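What the Zelluvdale Creek Bed Left Us
Field project report, Intro to Paleontology, Nov 5, 2019

Our group picked brachiopods, mostly by missing the sign-up for trilobites. We surveyed two shale exposures, called Plasa and Urbańczyk after the farms they interrupt, and logged 1,084 shell fragments. A fragment counted if it showed a hinge line or ribs. By the second weekend a lot of things looked like ribs.

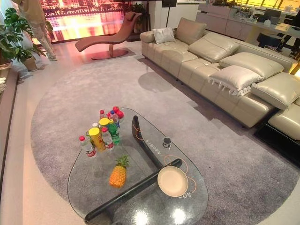 Sorting

We split the fragments by size and by how badly they had been treated, first by the sea and later by us. Plasa gave 238 pieces with both valves attached. Urbańczyk gave 40, all small and most of them flattened, which fits a bed laid down in rougher water. It also fits a bed that cattle walk on. We argued for the water.

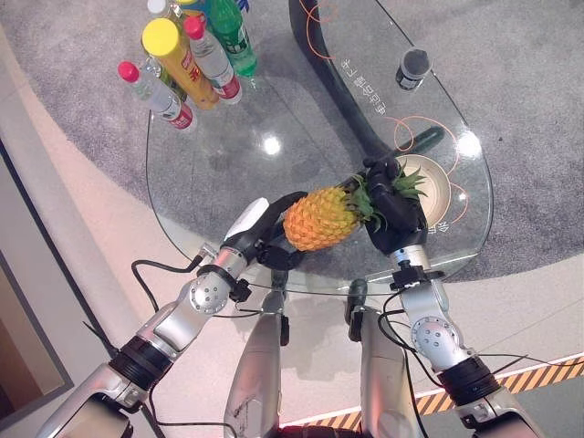 Bogumił Wysocka thought we had it backward: whole shells can mean a quick burial in a storm, so Plasa may be the rough one. We reread our notes in light of this and found they supported her just as well, a bad sign for the notes.

Next time we would record bed thickness and which way up the shells were lying. We did neither. The Plikuvier guide recommends both on its first page, and we got to that page in the car going home.

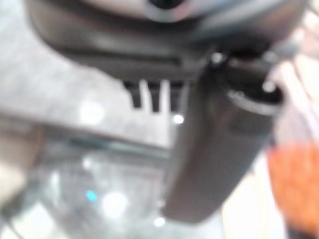
Fig. 3.

Remaining fragments are in the lab drawers, labeled by site. The drawer marked "ribs?" still needs checking.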